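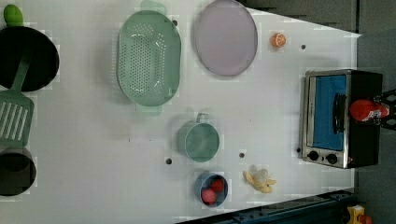
Photo: R. Kiani, Puloneck bench, 5 September 2021

4.2 Failures the success rate hides

Wovia's release notes count a trial as passed once the grip force stays above threshold for two seconds. We doubt that this measures much. In 12 of our 215 trials the log reported a secure hold while the fingers had closed on the bottle against the oven (Figure 2 gives a second view of the bench). Force was high, and the controller took contact with the oven for grip. Garg's suggestion of a tighter threshold would, in our view, make matters worse -- it rewards pressing harder.

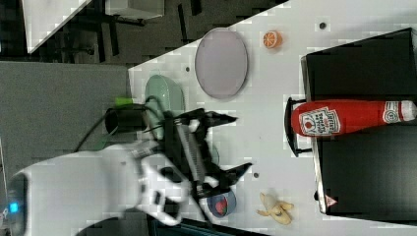

Figure 2. Arm and two-finger gripper over the table, with the bottle lying across the black unit at right.

The Mansilla controller has the same test and the same blind spot. Until lift height is logged as well, we see no reason to trust either figure.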